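Is the Trellik open day worth it if you know nothing about robots?
Asked in Days out and visits

Neusa Conceição
My son is doing a project on automation and wants to go to the open day in May. Do they let visitors try anything, or is it all talks?

Réjean Girard
Went last year. Parking is awful, go early.

Darlene Desjardins
Yes, you can try things. There's a talk first, then they take you through in groups of 6. We were in room 1401, where they were working on cloth folding. Someone does the job with a pair of hand-held grippers, and the recordings are used for training the robot arms. Your son can ask for a turn - they said yes to mine.

Grippers at the table:

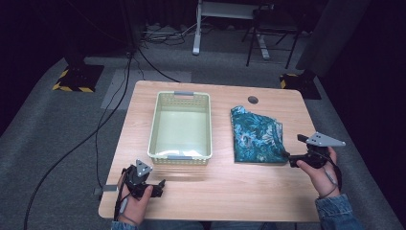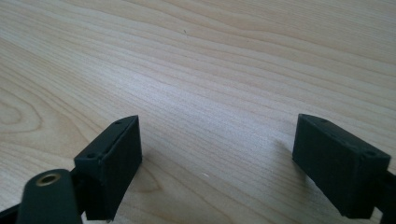 The talk lasts 40 minutes and is a bit dry for younger ones. Book the 4 o'clock slot if you can, as the morning ones fill up with school parties. Hanna Jabłońska at the front desk sorted our booking and was very helpful. Bring a drink, the café shuts at three.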